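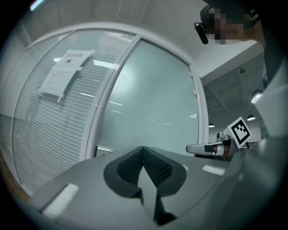 로봇 없이 모은 데이터가 로봇을 가르친다

지난 2월에 Findari 프로젝트의 중간 결과 보고서를 읽고 나서 며칠 동안 만나는 사람마다 그 얘기를 했다. 점심 먹다가도 하고, 엘리베이터에서도 했다. 로봇 학습 쪽에서 일하지 않는 사람들은 대체로 예의 바르게 고개를 끄덕여 주었고, 같은 분야 동료들은 "그거 결국 손으로 들고 하는 거잖아요"라고 했다. 맞다, 손으로 들고 하는 거다! 내가 흥분한 지점이 바로 거기라서 이 글을 쓴다.

조작 학습용 시연 데이터를 모으는 방법은 오랫동안 원격조종이 표준이었다. 로봇 팔을 한 대 세워 놓고, 사람이 조종간이나 리더 암을 잡고, 컵 하나 옮기는 동작을 몇 번이고 되풀이한다. 나도 석사 과정 내내 그렇게 했다. 해 본 사람은 알겠지만 이게 참 답답하다. 손끝에 아무 느낌이 없으니 서랍 손잡이 하나를 잡는 데도 숨을 참게 되고, 한 시간쯤 지나면 어깨가 굳어서 동작이 점점 이상해진다. 그 이상해진 동작까지 로봇이 고스란히 배운다. 내 석사 논문의 정책이 컵을 놓기 직전에 꼭 한 번 멈칫하던 버릇은, 지금 생각하면 내 버릇이었다.

핸드헬드 그리퍼는 이 문제를 아주 단순하게 피해 간다. 로봇 손에 해당하는 부분만 떼어 사람이 쥐고, 거기에 광각 카메라를 달고, 그냥 일을 한다. 기록되는 것은 손목 높이에서 본 영상과 그리퍼의 궤적, 그리고 손가락이 벌어진 정도다. 나중에 같은 손가락을 로봇 팔 끝에 달면 로봇이 보는 화면과 사람이 모은 화면이 비슷해진다. 처음 이 발상을 접했을 때는 너무 쉬워 보여서 오히려 믿음이 안 갔다.

Findari 보고서가 좋았던 이유는 그 쉬워 보이는 부분을 대충 넘기지 않았기 때문이다. 작업은 12종이고, 시연은 모두 Perurora라는 공개 데이터셋으로 묶여 나왔다. 그중 성공률이 형편없는 작업 2종을 본문 표에 그대로 실었다. 하나는 얇은 비닐봉지를 벌리는 일이고 다른 하나는 뚜껑을 돌려 닫는 일인데, 부록으로 밀어 넣고 싶은 유혹이 얼마나 컸을지 짐작이 간다. 덕분에 읽는 사람은 이 방법이 어디에서 무너지는지 알 수 있다. 나는 이런 표를 보면 저자들에게 밥을 사고 싶어진다. 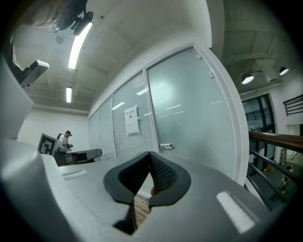

수집 장소 얘기도 하고 싶다. 원격조종 데이터는 대부분 로봇이 볼트로 고정된 책상 주변에서 나온다. 조명도 배경도 몇 년째 그대로다. 그런데 그리퍼를 사람이 들면 복도로 나갈 수 있고, 유리문 앞에도 설 수 있고, 천장 등이 어지럽게 비치는 자리에서도 찍을 수 있다. 실험실 사람들이 늘 피하던 조건들이다. 비전 모델 입장에서는 유리에 비친 형광등 하나가 꽤 고약한 상대인데, 그런 걸 학습 데이터에 잔뜩 넣어 두면 나중에 현장에서 덜 놀란다. Findari 팀은 장소를 한 곳에서 24곳으로 늘렸을 때, 시연 총량은 그대로 두었는데도 처음 보는 방에서의 성공률이 뚜렷하게 올라갔다고 적었다. 나는 이 한 줄이 보고서 전체에서 제일 중요하다고 본다. 양을 늘리자는 주장은 흔하지만 양을 묶어 놓고 장소만 바꿔 본 실험은 드물다. 손이 많이 가고, 결과가 안 나오면 허무하기 때문이다.

반론도 있다. 가장 자주 듣는 것은 궤적의 정확도다. 사람 손은 떨리고, 영상만으로 추정한 자세는 특징이 적은 흰 벽 앞에서 쉽게 흘러간다. 정당한 지적이다. 나도 비슷한 장비로 데이터를 모으다가 그리퍼가 바닥을 뚫고 내려가는 궤적을 받아 본 적이 있다(그날 모은 파일은 전부 버렸다). 그래서 요즘은 정사각형 마커를 장비에 붙이거나, 바깥에서 보는 센서를 추가로 두어 위치를 맞춰 보는 곳이 많다. 이러면 장비를 들고 아무 데나 간다는 장점이 조금 깎인다. 천장에 뭘 달아야 하는 방법은 이미 어디든 들고 갈 수 있는 방법이 아니니까.

그래도 나는 이 타협이 마음에 든다. 모든 시연이 밀리미터 단위로 정확할 필요는 없다. 기준이 되는 방을 하나 두고 거기서 오차를 꼼꼼히 재고, 그 오차를 아는 상태로 바깥 데이터를 쓰면 된다. Chiba에서 열린 워크숍에서 이 얘기를 꺼냈더니 옆자리에 앉은 분이 측량도 원래 그렇게 한다고 했다. 기준점을 먼저 잡고 멀리 나간다는 것이다. 돌아오는 비행기에서 그 말을 노트에 적어 두고, 우리 팀의 수집 계획을 처음부터 다시 짰다.

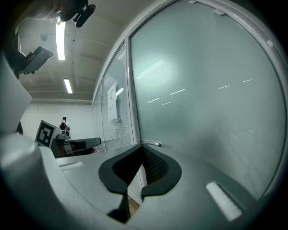

두 번째 반론은 힘이다. 손에 쥔 그리퍼로 두부를 집을 때 사람은 손가락으로 압력을 느끼면서 조절하는데, 카메라는 그 느낌을 모른다. 말랑한 손가락이 얼마나 눌렸는지를 영상에서 읽어 내려는 시도가 있고, 접촉면에 센서를 넣는 쪽도 있다. Grivau가 내놓은 교체형 손끝이 후자에 속한다. 우리도 써 봤는데 신호는 깨끗하고 배선은 성가시다. 케이블 하나가 손목에 걸리는 순간 시연하는 사람의 동작이 조심스러워지고, 그러면 원격조종 시절의 그 굳은 동작이 슬그머니 돌아온다. 센서를 하나 더할 때마다 사람의 자연스러움을 얼마나 내주는지 재 본 연구가 있으면 좋겠는데 아직 못 찾았다. 누가 해 주면 제일 먼저 읽겠다.

그리고 사람 얘기. 나는 이 방법의 진짜 매력이 시연자의 폭에 있다고 생각한다. 원격조종은 익히는 데 며칠이 걸려서 결국 대학원생 몇 명의 손만 데이터에 남는다. 손에 드는 장비는 설명을 오래 듣지 않아도 된다. 우리 건물에서 시범 수집을 했을 때 행정실 직원 한 분이 오전에만 시연 207개를 남겼는데, 수건 개는 동작이 연구원들 누구보다 빠르고 깔끔했다. 반으로 접고 나서 모서리를 손등 쪽으로 슬쩍 밀어 주는 동작이 있었다. 우리 중에 그걸 가르칠 생각을 한 사람은 없었다. 그분 데이터로 미세 조정한 정책이 모서리를 밀기 시작했을 때 연구실에서 환호성이 나왔다.

물론 이렇게 되면 연구 윤리도 같이 커져야 한다. 손목 카메라는 시야가 넓어서 지나가는 사람과 벽에 붙은 종이까지 다 담는다. 얼굴을 가리는 처리는 공개 직전에 할 일이 아니고 수집한 날 바로 해야 한다는 게 내 생각이다. 시연자에게 주는 보상도 시간 기준으로 할지 개수 기준으로 할지 미리 정해야 하는데, 개수로 하면 동작이 급해진다. 우리는 시간 기준으로 바꿨고 데이터가 눈에 띄게 차분해졌다.

로봇 팔을 더 사는 데 예산을 쓰려는 연구실이 있다면, 그 돈의 일부라도 장비를 들고 다닐 사람들의 시간에 써 보라고 권하고 싶다. 팔은 검증할 때 한 대면 꽤 오래 버틴다. 우리 팀은 다음 달부터 구내식당 주방에서 수집을 시작한다. 김이 서린 렌즈를 어떻게 할지는 아직 못 정했고, 비닐봉지는 이번에도 잘 안 벌어질 것 같다. 그래도 빨리 해 보고 싶다.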